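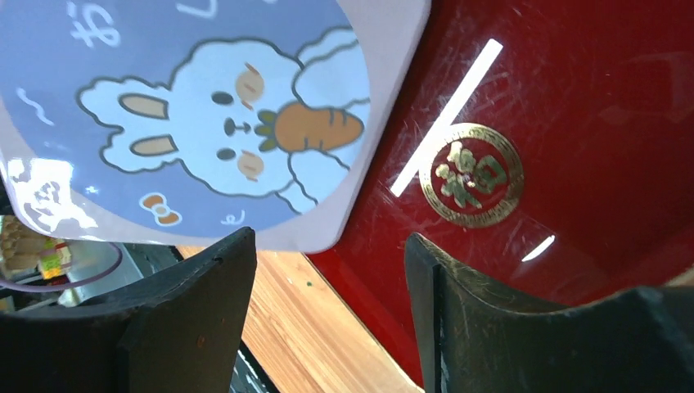
Section 7: Pairing the Garnanard doorbell with your chime

OK, you've got the button screwed to the door frame and the chime plugged in, so now we get them talking to each other! I did mine twice (the first time I'd left the little plastic tab in the battery slot, so check that before you start).

1. Plug the chime in somewhere close to the button for now. You can move it later.

2. Hold down the volume key on the side of the chime until the light blinks blue. My old Clolberg needed a paper clip for this, and I don't miss it one bit.

3. Press the doorbell button once. The chime should play a tune and the light goes solid.

4. Tap the tune key to go through the 21 melodies. I'd skip the last few, they go on forever.

Note: If you have a second chime upstairs, do steps 2 and 3 again with that one. The first one stays paired.

Caution: Don't hold the volume key past the second beep! That wipes everything, and you're back at step 1.

Still quiet? Try a fresh battery, then move the chime away from the router. Onni Valtonen wrote to me that his only worked once it was out of the hallway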